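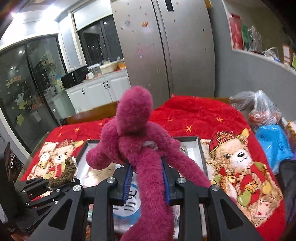
El peluche magenta, sobre la manta roja de las estrellas.

2026-08-22

Día cuatro sin dormir más de lo imprescindible. Siobhán dice que a los tres años es normal que una niña se despierte a las cuatro de la mañana para preguntar si los caracoles tienen abuela. Le dije que sí, que todos, y me pareció una respuesta digna hasta que quiso saber cómo se llamaba.

He pasado la mañana intentando escribir la carta al seguro. La humedad del cuarto pequeño ha subido un palmo desde que volvimos y el perito, un tal Geraghty, mantiene que es «condensación por uso». Es decir, que respiramos demasiado. Propone una indemnización de 30 euros, que da para un bote de pintura de los malos y medio rodillo. El presupuesto de verdad pasa de 600. Le he contestado con tres párrafos muy educados y uno que luego he borrado. Lo echo un poco de menos.

Después, al mercado. Tomates caros y harinosos, pero la señora me llamó «joven» y compré dos kilos. Eimear estaba en la cola del pan y me contó lo de su mudanza a Drukulmont con todo lujo de detalles, incluido el precio de las cortinas. Por lo visto allí el agua sale con cal y los vecinos con opiniones. Se va en diciembre. Le prometí ayudarla con las cajas – lo dije en agosto, con 34 grados a la sombra, que es cuando uno promete estas cosas.

Comimos tarde. Hice el gazpacho de mi madre y me salió el de mi suegra. La niña se comió el pan, dos aceitunas y un trozo de servilleta.

Por la tarde quise leer. Llevo 20 páginas de la novela que me prestó Saadet en primavera y ya no recuerdo quién es Brennan ni por qué todos le tienen tanto miedo. He mirado el final, y tampoco lo aclara. Tendré que devolvérsela con cara de haberla disfrutado y alguna frase general sobre el paisaje.

Llamó Sinéad a las siete. Que si vamos al lago el domingo, que si llevamos nosotros la tortilla. La tortilla la llevamos siempre nosotros. Dije que sí, con cebolla, y se hizo un silencio al otro lado. Será con cebolla.

Ahora la casa está callada, salvo la nevera, que hace ese ruido de señor mayor levantándose del sofá. Mañana tengo que comprar bombillas, llamar al fontanero y pensar un nombre para la abuela del caracol. Siobhán propone Dolores. Yo voto por Encarna, aunque a las cuatro de la mañana me parecerá bien cualquiera.

Este blog utiliza cookies propias y de terceros. Si continúa navegando, entendemos que acepta su uso. Aceptar | Más información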